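Setting Up Your Durkell Practice Cello

Section 4: Fitting the Bridge and Bringing the Strings to Pitch

Congratulations on getting this far! By now the endpin is in, the body has had a good rest in its room, and you have (we hope) had a cup of coffee. This section takes you from a cello with slack strings to one you can play, and it is the part most new owners worry over. Please take your time. There is no prize for finishing before supper, and an instrument that is brought up slowly will settle much better over its first few weeks.

Before you begin, have these things within reach:

The bridge, in its cloth sleeve
A soft pencil
The Drirnow clip-on tuner, with its battery tab pulled out
A folded towel or blanket
A chair without arms

CAUTION: The soundpost is a small dowel standing upright inside the body, held in place by pressure alone. If you hear something rolling around when you tilt the cello, stop here and take it to a luthier. Please don't try to stand it up again yourself, and don't tighten any strings until it has been looked at.

1. Lay the cello on its back on the towel, with the scroll end supported so that the pegs are free to turn.

2. Check that all four strings are seated in their grooves at the nut and hooked firmly into the tailpiece. The A string is the thinnest and sits on the right when the cello is facing you with the scroll at the top. The C is the thickest and goes on the left, with G and D in between.

3. Find the little notches cut into the inner edges of the f-holes. The feet of the bridge stand on an imaginary line between them. If you like, make a very light pencil mark beside each foot – it wipes off later with a dry cloth.

4. Slide the bridge under the strings and stand it up, with the lower side under the A string. The face toward the tailpiece should stand straight up from the top of the cello. Hold it steady with one hand while you take up the slack with the other.

Note: Ashraf El-Sayed, who looks after our workshop, likes to do this step with a second person turning the pegs, and he has set up more cellos than the rest of us put together. If there is a patient friend in the house, do ask!
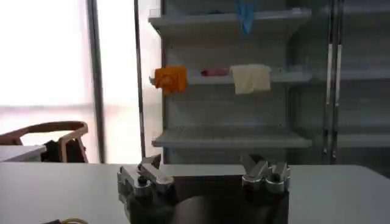
5. Clip the tuner to the scroll and bring the strings up a little at a time, in this order: G, D, C, A. Push each peg gently inward as you turn it. Go around again until all of them are a whole step below pitch, then leave the cello alone for 30 minutes.

6. Look at the bridge from the side. Tightening tends to pull the top of it toward the fingerboard. If it leans, hold it with both hands, thumbs and fingers close to the strings, and ease it back until it stands straight.

7. Now bring the strings up to full pitch, using the fine tuners on the tailpiece for the last small amount.

Note: Cula strings stretch a good deal when new. Expect to retune every time you sit down for the first week or so.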